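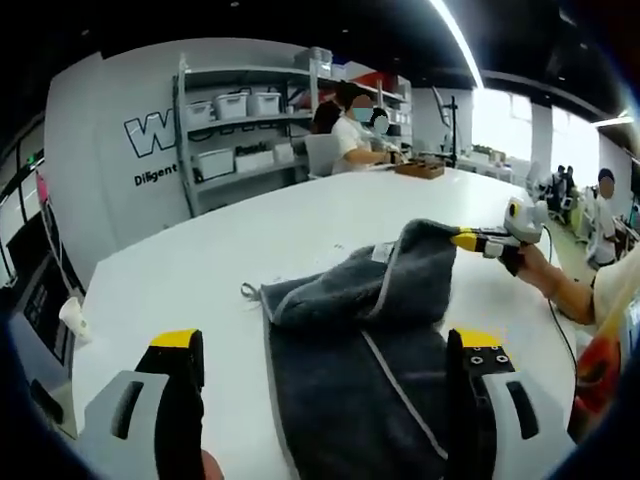 Saturday 10th August

Towels today. I had hoped to be moved to the trays, but the list by the door still had me on towels, the dark gray ones with the lighter edge. They are the hardest of the lot to fold. The terry is thick, so the corners never sit flat, and the hanging loop gets caught in the fold if you don't tuck it in first. I have started looking for the care label before anything else. Once I know where that is, I know which way up I've got it.

I took the bus from Willetti and was in early enough to get a drink and a place at the big white table. I like the curved side. You can reach further across without leaning on anything, and there is room to spread a towel out properly before bringing the edges in.

My way of doing it now is to find two corners, shake it out, lay it down, fold it long side to long side, then in half, then in half again. The sheet from Sirix says to fold in thirds at the end. I did thirds all morning and they came out fine but slow. The halves are quicker, but they make a fatter pile and it leans. I will stick to thirds on Monday so that mine match everyone else's.

The target for the week was 1000 folds between all of us and we passed it before lunch. For the whole of August it is 4000, which sounded like a lot when they told us in July and doesn't now. My own worst stretch was 13 in a row that I had to shake out and start again, all because I had picked up the wrong corner and got a twist in the middle.

Lunch was rice and the rest of Thursday's beans. I ate by the window. It rained a little and then stopped.

In the afternoon I did some tidying on the shelves. The lids don't all fit the boxes they are with, and I swapped a few until they closed. Two of the labels are peeling and need doing again. I wrote that on the list – also more paper cups, we are nearly out.

My mask rubbed behind the left ear again. Must try the other kind.

Left at 3 and walked as far as Kevano to buy thread and dish soap. They had no gray thread, so I got black. At home I folded my own washing, which took no time at all, thin towels and pillowcases. Did them in thirds without thinking.

Shoulders a bit stiff. Bath, then bed early. Tomorrow off – sheets to wash if it stays dry.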